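An afternoon at the Skurus open day

I finally made it over to the Skurus workshop in Grimville for their open day, and I came home with far too many notes and a free pencil. The place is easy to miss (look for the door next to the tile shop) but once you're in, it's all robots and good coffee.

Taha Lamrani ran the kitchen demo, and that was the one I'd come for. They've built a kitchen with a tiled floor and pale cabinets, and the arm has to find its way around it. I always figured the hard part would be lifting things. Taha says it's doors – especially the kind with no knob, just a narrow gap to aim for. He let us follow along on the wrist camera, and I loved that view. You lose all sense of which way is up!
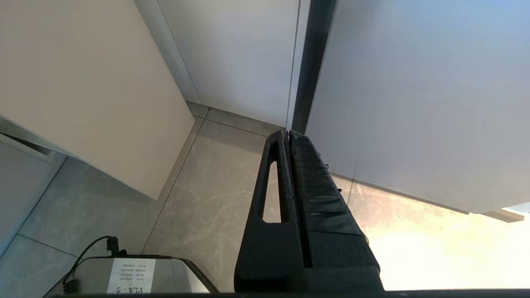 Questions from the crowd

Someone asked why the gripper's fingers are so slim at the ends, and Taha said wide ones are no use in tight spots. A kid near me wanted to know if it could do dishes. Not yet, sorry. I asked how long the team had been working on cabinets and the answer was 9 months, with 3 people on it.

The next open day is in October, from 2 in the afternoon. Go early if you want a spot near the front, and wear comfy shoes – there are hardly any chairs.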